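kolow-recipes – plain text recipe collection, plus the scripts that turn it into a printable book.

Last real cleanup 19 June 2022. Still messy. Read the "known problems" bit before you open an issue.

## What's in it

- `recipes/` – 948 files, one recipe each, Markdown
- `index.csv` – 3704 rows, one per ingredient *mention after merging*, so don't expect it to match a grep
- `units/` – conversion tables, cups to grams mostly
- `build/` – makes the PDF. Needs Pluma (the layout tool) on your path

Most of the text came off handwritten cards. Consuelo Varela typed the soups and breads, Yaw Aryee did stews and everything with plantain. I did the rest, badly, late at night.

## File format

```
title: Bean soup, the thick one
serves: 5
source: card, box B
---
ingredients first, blank line, then steps
```

Title and serves are required. Source is not, but please. No tabs!! The parser chokes and the error message is useless.

Fractions as `1/2`, never the single character version. Oven temps in Fahrenheit. "400" by itself gets read as 400 F, so if your card is in Celsius convert it first and put the orignal in a note.

## Building

```
cd build
make book
```

Takes a while the first time. If it stops at the desserts, delete `tmp/` and run again. No idea why. `make cards` prints four to a page, margins only tested on letter paper.

## Known problems

- Duplicates. At least three versions of the same cornbread, all slightly different, all somebody's favorite. Not merging them
- "1 can" means nothing. Can sizes changed over the years and the cards don't say
- Butter vs margarine: cards say "oleo" a lot, left as is
- Allergen tags only on the baking section. DO NOT rely on them
- Rorby import script (`rorby2md.py`) drops the last step if there's no period at the end. Fix by hand for now
- Canning and pickling pulled in March, old processing times, want someone who knows to check them agaisnt current guidance

## Adding stuff

Branch, one recipe per commit, run `make check`. Cook it once before you send it – you'd be surprised how many cards leave out the salt. Spelling of dish names stays however the card has it.

## License

CC BY 4.0 for the text. Scripts are MIT.
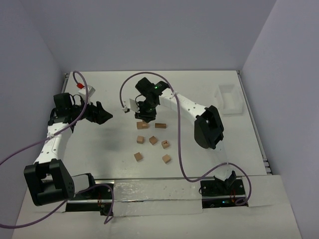

Eirini Sarantis: Could serves take a range? Half my grandmother's cards say "4 to 6" and make check rejects every one. I've been putting the low number in and the rest in a note, but then the scaling comes out wrong for the big trays.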